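Zinc lozenge study makes a big claim on a small pile of evidence
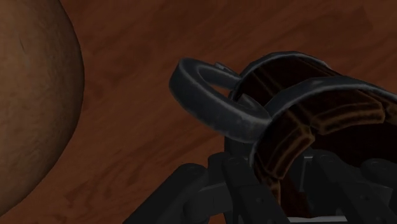
A brown sphere and a dark gray padded object on a wooden tabletop.

Fri 30 December

Zinc lozenges taken at the first sign of a sore throat can cut the length of a cold by 2 days, according to a new study from the Hassanpour Institute in Govcombe. The announcement went out under the headline "Shorter colds for everyone." The paper itself is a good deal less sure of that.

The study followed 132 adults who signed up in June and were told to start taking lozenges, or a look-alike made without zinc, as soon as they felt a cold coming on. By the time the trial closed, 84 of them had reported a cold. The rest never got sick and dropped out of the analysis.

That leaves a fairly small group on which to hang a promise to everyone. And of those 84, only 40 kept a complete symptom diary. The two-day figure comes from those 40 people alone. When the researchers added back the people with partial diaries, the difference between the zinc group and the comparison group shrank, and the paper says it could have been due to chance. That sentence is in the results section. It did not make it into the press release.

Marjan Nazari, a physician in Govcombe who treats adults with chronic coughs and was not part of the study, said she would not change her advice to patients.

"If you only count the people who filled in every page, you are counting a certain kind of person," she said. "They may rest more. They may notice the day they feel better sooner. I can't tell from this whether it was the zinc."

Then there is the taste. Zinc lozenges tend to have a metallic bite that is hard to disguise, and a trial like this one depends on people not knowing which product they were given. The researchers asked participants to guess at the end. Most of the zinc group guessed correctly. In the paper this is listed as a limitation and given one line.

It matters more than that. There was no swab test to confirm that anyone had a cold virus, and no outside check on when a cold began or ended. A cold was over when the person said it was over. Someone who believes they have been taking the real thing has every reason to call it a day early.

The lozenges were supplied by Plirden, which sells them under the name Zekier and paid for part of the work. The paper says the company had no say in how the results were analyzed. It does not say who chose to put the 40-person result at the top of the announcement. A spokesperson for the institute said the release was "a fair summary for a general audience" and that the full paper was available to anyone who wanted more detail.

Earlier research on zinc and colds has pointed in different directions. Some trials have found shorter illnesses and others have found no difference at all. Doses, types of zinc and the way symptoms were scored have varied so much from one trial to the next that they are hard to compare. The new study uses yet another dose and its own scoring sheet, so it will not do much to settle the matter.

Side effects were more common in the zinc group, mainly nausea and a bad taste in the mouth. Several people stopped taking the lozenges early, and the paper does not make clear whether their diaries were counted among the complete ones. The institute did not answer a question on that point.

Nazari said patients who ask her about zinc usually want to know whether it is worth the money.

"I tell them a cold gets better on its own, and that is hard to compete with," she said. "If they want to try it for a few days, fine. I ask them to read the label and not to take it on an empty stomach. And I ask what else they're taking, because zinc can get in the way of some antibiotics."

The researchers say they are planning a larger trial with lab-confirmed colds. Plirden has been asked to supply the lozenges again. No start date has been given.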